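Jiltora Pierogi Boxes: Your Questions

What comes in a box?
Two trays of frozen pierogi, a small tub of fried onions and a card with cooking times. We make four fillings all year: potato and cheese, sauerkraut and mushroom, beef, and sweet blueberry (please try the blueberry, it's wonderful with soured cream!).

Is there ever anything new?
Yes, and it's our favourite part of the job. The August filling is smoked trout and dill, which we make with fish from Ojala. They smoke over alder and the whole kitchen smells fantastic for days.

Do I need to defrost them first?
No, straight from the freezer into salted boiling water. Once they float, give them another 2 minutes. If you defrost them the dough goes sticky and they tend to split.

Can I fry them instead?
Boil first, drain well, then fry in butter until golden on both sides. We love them this way, especially the next morning with an egg on top.

How many will it feed?
A standard box holds 48 pierogi. We'd say 12 each for a hungry adult, fewer if you're serving soup or salad alongside. Children seem to manage more than you'd expect.

Are they suitable for vegans?
The sauerkraut and mushroom ones are. The dough has no egg or milk in it, but everything is made in one kitchen, so we can't promise there are no traces.

Where can I buy a single tray?
The Dratik farm shop keeps all four regular fillings in its freezer, and Hiltus sells the potato and cheese. Ring ahead if you're making a special trip, as they do sell out.

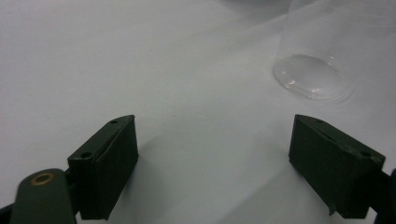

How long do they keep?
Three months in the freezer, with the tray well wrapped once it's open. Cooked pierogi will keep in the fridge for two days in a lidded tub. Toss them in a little melted butter first or they'll stick together.

Can I order for a party?
Please do! Our biggest order so far was 2,987 pierogi for a wedding and we enjoyed every minute of it. Give us three weeks' notice for anything over ten boxes.

Can I send a box as a present?
Of course. Put the other person's address in at the checkout and add a message, and we'll write it out by hand on the cooking card.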